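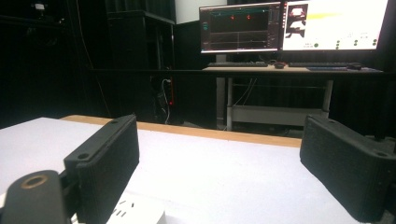 Gripper fingers held open over the table, monitors behind.

If your hand-held gripper lets go of a plug halfway into the socket, don't worry, ours did it all through November! Selim Tekin and I first blamed the Kotian software, and lost a good many evenings to that, before we found a finger screw backed out by 4 mm.

Start by stopping the recording and switching the power strip off at the wall. Please do this every time — a half-seated plug has bare metal showing, and your fingers are close by.

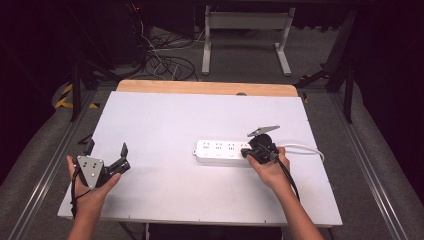
Next, snug both screws on each finger, going back and forth between them, and close the jaws on a scrap plug. Give it a gentle tug. If it slides, wipe the pads and try again. We then ran 40 practice insertions with the power still off, and 37 held, good enough for us to carry on.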